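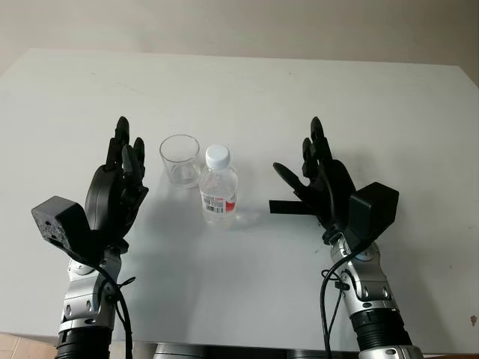 A glass tumbler and a small plastic bottle with a white screw cap.

Water refill points to open across Ustville

October 25, 2024

Nine public water refill points will open in Ustville over the winter, with the last due to be working by the end of February. They will be free to use and open to anyone, whether or not you live in the town.

The first three are already fitted. One is inside the main entrance of the library, one is beside the ticket office at the bus station, and one is on the outside wall of the Hurnent Road sports hall. The library point can only be used during library hours. The other two can be used at any time, although the sports hall tap will be switched off on nights when a hard frost is forecast.

The remaining six will go in at the market square, the swimming pool, the riverside car park, the health centre, Ziston Park and the Hurnent end of the canal path. The canal path point needs a new pipe under the road, and there will be temporary traffic lights at the bridge while this is dug. Dates for the lights will be put up on both sides of the bridge and in the next newsletter.

How they work

Each point has two outlets. The upper one is a push-button tap for filling bottles and stops by itself after a short run. The lower one is a drinking spout. At the market square and in Ziston Park there will also be a dog bowl at ground level, filled from a separate button. Please do not use the upper tap to rinse muddy shoes or paint brushes, which has already blocked the drain at the bus station once.

The water is the same mains supply that reaches your kitchen. It is not chilled or filtered. Samples will be taken from every point before it opens and again at regular intervals, and the results will be kept in a folder at the library enquiry desk.

Cafes and shops

Several businesses have also agreed to fill bottles for people who ask, with no need to buy anything. Vũ bakery on the High Street was the first to sign up. Look for the blue drop sticker in the window. Staff may ask you to wait if there is a queue, and they can refuse a bottle that looks dirty. Any business that would like a sticker can collect one from the town office.

What residents told us

We received 755 replies to the summer survey. Most people wanted a refill point near the market, and the second most common request was for one on the canal path. A number of replies asked for a point at the cemetery. There is a tap there for flowers, but the pipe is old and the water from it should not be drunk. Replacing it is not part of this year's work and will be looked at when the budget is next set.

Some replies were worried about puddles and ice. The outdoor points will have a drain set into the ground and a strip of rough paving in front.

Reporting a fault

Every point has a number on a metal plate above the tap. Please give this number if you report a leak, a stuck button or a blocked drain. Faults can be reported at the town office or by using the form on the website. Do not try to turn the water off yourself, as the valves are shared with nearby buildings.

A folding map showing all the refill points is being printed, and 1000 copies will be left at the library, the swimming pool and the health centre. A further 100 will be in large print and can be asked for at the library desk.

Contact the town office | © Ustville Town Newsletter | Back to top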